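Two Arms, One Sponge: Keeping a Dish Cell Running

I'd been in the workshop at Carnthorpe maybe five minutes before I was handed a rag. The technician who looks after the dish cell was already bent over the rail at the front of the table, nudging a connector, and talking the whole time (I like people who talk while they work). I'd come to ask how you keep a pair of small arms going when their whole job is dirty plates. It was a longer answer than I expected!

The cell goes by Skuvel, which was the name of the folder the first settings got saved in, and it stuck. Two arms, one rail, a tabletop. "People ask me about the software first," the technician told me. "I'm mostly a cable person. Cables and fingers, that's my day."

Fingers, then. I asked what goes wrong with them, and I got a proper little lecture on plate rims.
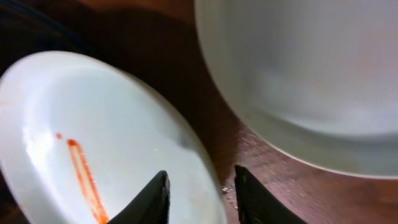
"You want the rim between the fingers before you think about closing," the technician went on. "If one finger's riding on the plate and the other's up in the air, you'll get a tilt, and then you've got sauce on your grip surface." Sauce is the big one. It gets into any texture you give it, and a finger that held fine at breakfast starts to slide by eleven. So the fingers get wiped every 80 picks, and I was told in no uncertain terms that 100 is too many.

What do you wipe them with? Warm water and a soft brush, nothing fancy. "I tried a stronger cleaner once. The fingers came out beautiful and they wouldn't hold a thing for two days."

We moved on to the cables. Each arm has a loop of slack, and getting the size of that loop right took most of September. Too short and it tugs when the arm reaches across. Too long and it sweeps the table like a cat's tail — my comparison, though I did get a laugh for it. The technician checks both loops by hand at the start of the day, running each arm slowly out to the middle and back with one palm resting on the cable.

"If I feel it pull, I stop. I don't look at a number, I just stop."
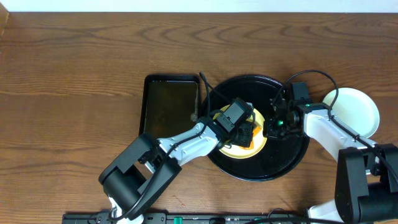 Setting the table

I hadn't thought of the crockery as part of the setup, but it is. The technician lays everything out by hand before a run, and the layout changes all the time on purpose. Plates overlap, plates hang over the edge of whatever they're on, colors get mixed up. The sponge has its own tray of water, and that's the thing I'd have worried about, with all those motors close by.

"I worry about it too," the technician said, cheerfully enough. "I fill it after the arms are parked, never while they're moving, and I carry it in with both hands." The water gets changed when you can't see the bottom anymore, though I gathered there's some give in that rule.

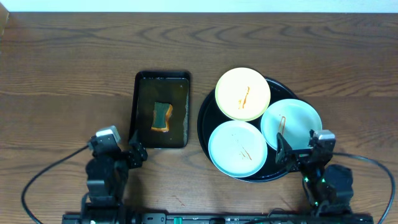 Sponge in its tray, three small plates waiting on the round black one.

I asked about the rail, partly because I kept leaning on it and getting looked at. Both arms bolt to it, so if it shifts, they shift together, and everything they've been taught about the table is off by the same amount. The fix is boring: check the bolts, put the arms in their home pose, compare against a pencil mark. The marks were redone after a move over from the old bench at Morell, where the floor sloped and a dropped pea would roll to the door every time.

Then the wrist cameras. They sit so close to the work that a splash can blur the view without anybody noticing for an hour. "A drop on the lens looks like a bad plate," I was told. "You'll chase the plate all morning." A dry cloth lives in the technician's back pocket for this, and it came out four times while I was there.
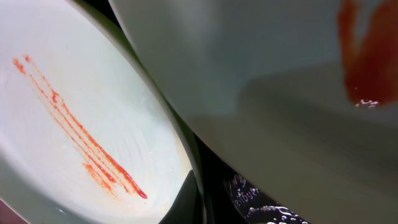 When something breaks

The worst repair so far was a wrist servo on the right arm. It had started to buzz when holding still, very faintly, and got ignored for a week (the technician's word was "cowardice"). Opening it up meant taking the gripper and the camera off first, laying the screws out in order on masking tape, and finding one gear with a chewed tooth. The swap itself was quick. Getting the arm to agree with its own zero again took 90 minutes, a cold coffee and a fair bit of muttering.

Now there's a spare servo in the drawer, already labeled, and a notebook with 200 lines in it, one for every odd noise. I got to flip through. My favorite entry says "clicks, but only when I'm on the phone."

I asked what comes next, and it's bowls. Bowls are awful, apparently. The sides curve away from the fingers and there isn't much rim to grab, so a new finger shape is on the way, to be tried first on the sister cell at Ruawai. I've been promised a call when it's fitted, and I've said I'll bring my own rag.

Related
The Pencil Mark Method: Finding Home Without Fancy Tools
A Morning With the Label Printer That Hates Humidity
How Much Slack Is Enough? Readers Write In About Cables
Moving a Bench Without Losing Your Mind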